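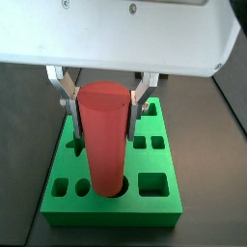
I have owned a lot of small screwdriver sets and thrown most of them in a drawer to sulk, so believe me when I say I've been reaching for the Pudberg Compact almost every day since February. It's a ratcheting handle with a magnetic socket, 167 pieces if you believe the box (they count the tweezers, the spudger and, I think, every single bit twice over in spirit), and a case that slides open like a matchbox. What sold me was the shaft. It's slim all the way down, so small metal screws sunk into round countersinks, like the two in the white shell up top, are exactly where you want it. A fat hex shank scrapes the rim of the hole and leaves a gray ring on anything pale. I've left that ring on a thermostat, a baby monitor and my sister's very nice bathroom fan.

The handle is heavier than it looks and the end cap spins freely under your palm. Mine had a bit of grit in it the first week and then smoothed out. The ratchet is quiet, with very short clicks, and the direction ring can be turned with a thumb while you're holding a cover in place with the other hand. My old Cetora needed two hands for that, and the ring would creep back to neutral when I pushed hard.

Bits! The Phillips ones in the small sizes are the best I've used at this price. They bite. I took apart a label printer, three remotes, a pair of hair clippers and the battery door on every talking toy in the house, and I have yet to round anything off. The flat ones are just okay. Two of mine have a slight twist at the tip, and I wouldn't pry with them.

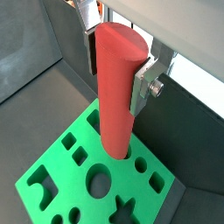

Photo: Lorraine Ormsby

Toys deserve their own paragraph, because that's where most of my screwdriver time goes. Toy makers love a screw at the bottom of a deep well, and the extension in this kit is long enough to reach them with room to spare. The magnet holds the screw on the way back out, which saves you shaking a plastic piano upside down over the rug. It is a strong magnet, though. It will grab the other screws too if you leave them in a pile next to your work, so use a dish.

The case is where I'd knock off a point. The foam tray holds the bits tightly when new and less tightly now, and the size markings are printed in gray on black. I ended up dabbing paint on the ones I use most. There's a hard case made by Caver that fits the whole thing, and I did buy it, and it's better in every way, but you shouldn't have to.

I got mine at Zakharchenko, the hardware place by the bus depot, where you can try the handle before you pay. Their site had 1,287 customer ratings on it when I last looked and the complaints were nearly all about the tray, so at least it isn't just me.

Would I buy it again? In a heartbeat, and I've already given one as a housewarming present. If you only open a battery door twice a year, get something smaller. If you're the person your family hands broken things to, this is a lovely kit and you'll wear the foam out long before the bits.

Updated December 2025: the ratchet is still going strong. I lost the tweezers.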